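3.2 Surface wear in household knitwear

Pilling was assessed on grey knitted items from 30 households in the Kimstead district. Each item was laid on a table in daylight and graded by two assessors, following the procedure of Talebi and Solheim. Figure 4 shows pilled fibres on a grey fabric with faint diagonal ribbing.
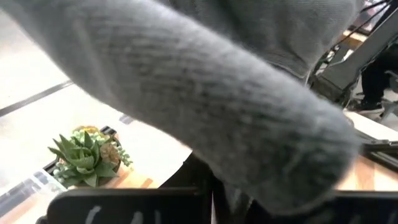

Does pilling mean that a garment is near the end of its useful life? Pilling alone is a poor guide, as many heavily pilled items in the survey had no holes or thin areas and were still worn every week.

Figure 4. Pilling on soft grey fabric, with a succulent arrangement on the table behind.

Of the 665 items graded, 361 showed pilling over more than half of the outer surface. Grades given by the two assessors were compared in January, and differences were settled by a third reading.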